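The Second Rule

Afroza Rathnayake had written the rules for the upstairs table at Zellard herself, all 26 of them, and she was fond of every one, though she would admit – over tea, and only to people she liked – that the second was her favorite. Hold the thing that can fall before you wipe near it.

Edgars thought it was fussy. He had come over from Vanard in May, where they went quickly and threw out the bad recordings afterward, and he told her so while he got the grippers settled in his hands.

"A robot will learn whatever you do," she said. "If you're careless with the plant, it'll be careless with somebody's grandmother's plant, and then where are we?"

He sighed, in a friendly way, and started over.

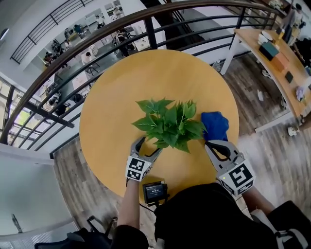
Take 40

By then the people working downstairs had stopped glancing up at the railing, and Edgars had stopped arguing. Left hand to the plant, right hand to the blue cloth, slowly, the way you'd move around a sleeping cat. Afroza wrote it down in her book and asked whether he wanted lunch.

"One more," he said. "I rushed the cloth."

She put her pen back down and waited.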